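A Morning of Bagging Bread

I met her at half past eight on a gray November morning, and the first thing she did was hand me a coffee and tell me not to lean on anything. She runs the practice counter at Zeria, where people who are about to work in a bakery learn how to serve, and she has strong opinions about paper bags.

"Everybody thinks they can bag bread," she said. "Then they crush a croissant in front of a customer and go red!"

The bread she teaches with is imitation, which I hadn't expected (I'd skipped breakfast on purpose, so that was a blow). She buys it from a supplier called Bouchard and owns 236 pieces, all logged in a spreadsheet she offered to show me twice. Real pastry flakes all over the place and goes stale by lunch. The fake kind can be dropped into a bag over and over.

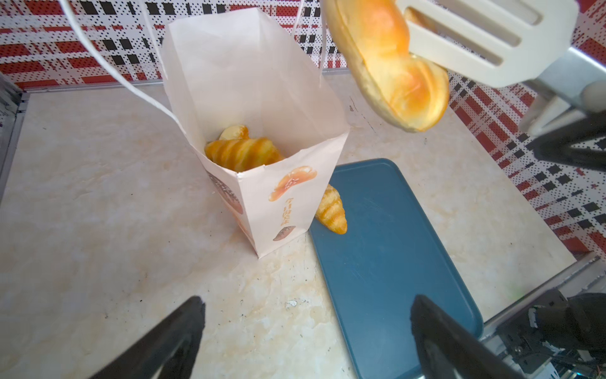
Croissant and a pale roll in the bag, one more croissant on the tray.

I asked what goes in first. "Depends who you ask," she said, and then she told me anyway. She likes the bag standing up and wide open before you touch any bread, with the handles out of the way. "Those cords are a menace. You get your wrist through one and the whole bag comes with you." Big rolls she worries about less than small ones, and she'd put a large glazed one in on its side if there was any doubt about the fit.

She likes bags with pictures of bread printed on them, too. I said they looked cheerful. "They do! And you can tell which way they're facing, so you don't hand one over backward." She went through some 215 bags last year, mostly from creasing. A bit of creasing is fine by her, but once the bottom goes soft and the bag starts to lean, she throws it out.

We got onto the subject of trays, and I have to say I enjoyed this part more than I thought I would. Hers is a blue-green one with a raised rim, and she won't hear a word against it. She tried a round one from Clesix for a while and hated it. "No corners, so you never know where you left off." Scuffs don't bother her either.
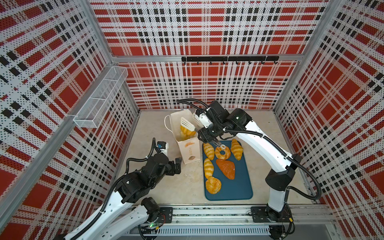

The practice corner, with the tray in the middle and the bag to its left.

Then there's the plaid. The panels are red, white and black, they go up three sides, and they are loud. I asked if she'd picked the pattern herself and she laughed so hard she had to put her cup down. "I did, and I'd pick it again. Plain white made me sleepy." The little black hooks at the back were empty, as was the wire basket up on the left wall, and she told me she's been meaning to hang some tongs there since spring.

Before I left I asked her what she buys when she goes to a bakery on her own time. "A plain roll," she said. "And I carry it out in my hand."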